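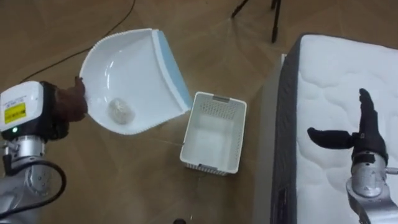
Search this site
Enter keyword
Go

In Defense of the Small Bedroom Basket

I want to write about waste baskets, and especially about the one which most people do not have, the one beside the bed. In my opinion every bedroom should have one, and it should be small, light, and without a lid. My wife says this is not a subject for an essay. I will try to show that it is, a little.

When I came to this country I rented a room in a house on Pirihi Street. The kitchen had a very large garbage can with a pedal, and it was the only one in the whole house. My room was upstairs at the end of the hall. I once counted the steps from my bed to that can and back again, and there were 24 of them on the stairs alone. You can guess what happened. A used tissue went on the night table, then a receipt from the pharmacy, then the paper strip from a tea bag. In the evening I told myself I would carry everything down in the morning, and in the morning I was late.

I do not believe I was a dirty person. I was a person with a bad distance. This is my main argument, and I have kept it through four apartments: we speak about tidiness as if it was a quality of character, and we forget to measure how far a person must walk.

My landlady at that time was Anahera Partington. She swept the upstairs floor on Saturday, very early, with a short brush and a dustpan, and she had her own basket which she took from room to room. She put it on the floor next to the place she was sweeping. She swept toward herself, lifted the pan, turned it over the basket, and moved on. I offered her the vacuum cleaner from the closet and she refused it. She said the vacuum made her carry a noise through the house for one ball of paper.

I thought then that this was only an old habit. Now I do it the same way, and I have become quite strict about it.

First, the pan. A good dustpan should be wide and have a soft edge in front, because a hard edge stands a little above the boards and the fine dust goes under it. You know the gray line which stays on the floor after you sweep, and you move the pan back, and the line becomes thinner but it is still there? A rubber lip makes this line almost disappear. I also like a pan with small teeth, for pulling the hair out of the broom. I had one without teeth for years and cleaned the broom with my fingers, which is an unpleasant job, and I postponed it until the broom looked like an animal.

Then the basket. I have strong feelings here. The stores want to sell us a bin with a lid, a spring, a slow closing mechanism, a hidden ring for the bag. I bought such a bin once, a Davico, tall and narrow, and it looked very elegant beside the closet. But to empty a dustpan into it you must press with the foot, hold the pan level, and turn it over an opening which is narrower than the pan. Half of the dust falls on the floor again. After that you sweep around the bin. I gave it to my brother-in-law and he uses it for umbrellas.

An open plastic basket costs very little and has none of these problems. If it has a place on each side for the fingers, you can take it with one hand and go. If it has holes in the wall, some dust can come out, I admit this. My answer is that dust should not live in the basket for a long time anyway. You bring it to the floor where you work, and when you finish you take it to the big can. In our bedroom it is for paper, mostly, and for the things that come out from under the bed.

The floor beside a mattress is a special place, in my experience. Everything light goes there. A tissue falls from the blanket in the night and rolls to the edge, and from the door you cannot see it. We had for some time a low bed, with the mattress nearly on the floor, and I learned that the lower the bed, the more often you must sweep along its side. The dust stays in the corner where the fabric meets the boards. If you wait too long it sticks to the border of the mattress, and then you need a damp cloth as well. On a dark border it shows very clearly.

Some friends disagree with me about the whole thing. One of them, a colleague at Skatitine where I worked before, told me that a basket in the bedroom is an invitation to have garbage in the bedroom. It is a serious objection and I thought about it for longer than she probably expected. She is right that an apple core should not sleep in the same room with you. We have a rule at home -- nothing wet, nothing that was food. But her own bedroom has no basket, and when I helped her to move to a new apartment we pulled out the bed and found so many tissues and candy papers that she closed the door and asked me to go make coffee.

Another objection is that a basket is ugly. Yes, a white plastic basket is not beautiful. Neither is a dustpan. I notice that people pay a lot to hide such objects. In a catalog from Grodness I saw a cabinet made only for a broom and a pan, 600 dollars, with a magnetic door. When the broom lives behind a magnetic door in another room, you will not take it for one crumpled paper. You will push the paper under the bed with your foot. I know because I have done it, in a rented house with a very nice closet.

So my advice, for what it is worth, is to leave the tools where you can see them. Hang the pan on a nail. Put the basket on the side of the bed where you take off your socks. Sweep for two minutes before you make the bed, or after it -- my wife and I have different opinions about the order, and she has the stronger position, as the dust falls when you shake the blanket. I still sweep before. Then she shakes the blanket, and I sweep again.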